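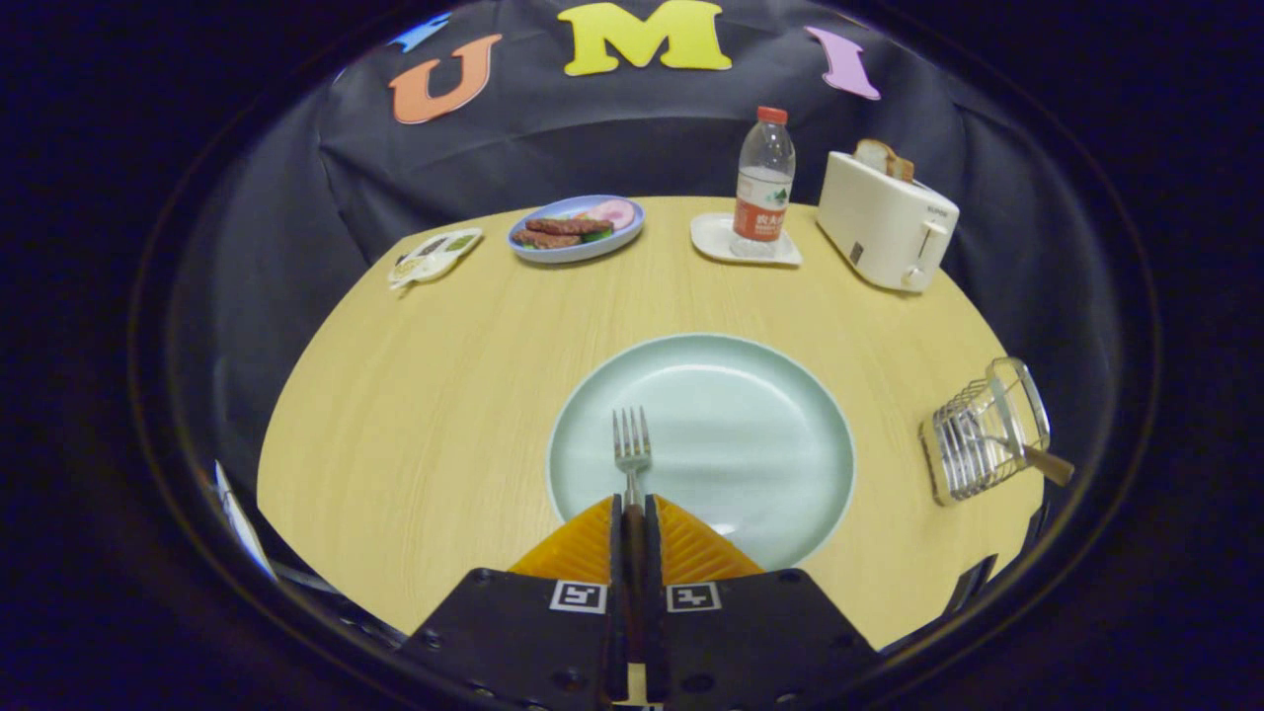
Pale wood tables show water rings sooner than dark ones, and most of the marks can be removed without stripping the finish. Before treating a ring, find out what the finish is. Put a drop of denatured alcohol on a hidden spot under the rim and wait one minute. Shellac goes soft and sticky; polyurethane does not change. Oil finishes darken slightly and then dry back. On a round table with a light oak grain, like this one, follow the direction of the grain and ignore the curve of the edge. Circular rubbing leaves fine scratches across the grain that show under a low lamp.

White rings

A white ring is moisture held in the finish. It has not reached the wood. Lay a folded cotton cloth over the mark and press with an iron on its lowest setting, no steam, for five seconds. Lift, check, repeat. Stop after six passes. If a faint outline remains, leave the table overnight, then rub with a small amount of paste wax on a soft cloth.

Do not use this method on shellac. The heat will print the weave of the cloth into the surface.

Black rings

A black ring in oak is a reaction between iron, water and the tannin in the wood. It sits below the finish, and the finish has to come off over the mark before anything will work. Sand the area by hand, brush off the dust, and apply oxalic acid mixed to the strength on the package. Wear gloves and eye protection, and a dust mask while handling the dry crystals. Rinse twice with clean water. Let the wood dry for 18 hours before deciding whether it needs a second coat of acid.

Oily marks from food packets

Chip bags and other snack packets often carry oil on the outside seam. On a sealed top, dish soap and warm water are enough. On an oiled top, cover the spot with cornstarch, leave it until morning and brush it off. Horacio Bravo uses talc in the same way and reports the same result.

Refinishing a small patch

Sand through the grits in order and finish at 220. Grit 2000 is for rubbing out the final coat only; on bare oak it closes the surface and the finish will not take evenly. Thin the first coat, wipe it on, and feather it past the edge of the patch. Two further coats at full strength usually match the old sheen. If the patch looks too glossy, rub it down with a gray pad.

Storage of rags

Rags wet with linseed or other drying oils can catch fire on their own. Spread them flat outdoors until stiff, or sink them in a lidded metal can filled with water. Do not ball them up in a trash bag.

Tips compiled by Telma Ocampo. Corrections to the oxalic acid section were made in February.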